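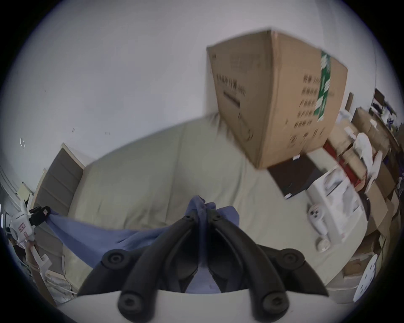

Blaues Tuch über dem Bett, dahinter die Kartons

Seit drei Wochen ist unser Gästezimmer auch Lager. Der Umzug in die neue Wohnung ist fest für Juli geplant, und weil im Flur kein Platz ist, kommt alles hierher. Das Bett bleibt bis zuletzt frei. Es ist die einzige Fläche, auf der man ein größeres Stück Stoff ausbreiten und zusammenlegen kann.

Mit der Wäsche habe ich angefangen, weil sie sich gut stapeln lässt und weil ich bei Büchern immer hängen bleibe. Ich lege die Sachen erst der Länge nach zusammen, dann auf Drittel. Rollen habe ich probiert, bei T-Shirts geht das, bei Tüchern wird es unordentlich. Die Ecken müssen am Anfang stimmen – wenn die obere Kante schief liegt, zieht sich das durch bis zum Schluss.

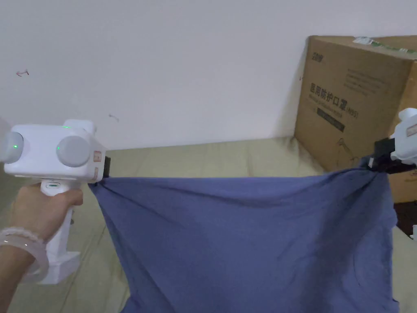 Glattstreichen reicht mir meistens. Gebügelt wird erst in der neuen Wohnung, sonst mache ich die Arbeit zweimal.

Bei den Kartons nehmen wir, was wir bekommen. Auf einem steht groß, dass einmal N95-Schutzmasken darin waren. Den Aufdruck habe ich nicht überklebt, so erkenne ich ihn wenigstens wieder. Große Kartons sind nur für Leichtes gut, also Bettzeug, Kissen, Winterjacken. Geschirr und Bücher kommen in die kleinen. Beim letzten Umzug habe ich das anders gemacht, und zwei Böden sind im Treppenhaus durchgebrochen.

Die Liste führe ich in Dorkari, einer einfachen App, in der jeder Karton eine Nummer und einen Raum bekommt. Für die Wohnung sind bisher 139 Einträge drin, darunter auch einzelne Möbel. Bis 200 ist es kostenlos, das sollte reichen.

Offen sind noch der Keller und die Frage, ob das Kopfteil vom Bett mitkommt. Die Matratze kommt auf jeden Fall mit. Am Montag rufe ich wegen des Transporters an, danach ist die Küche dran.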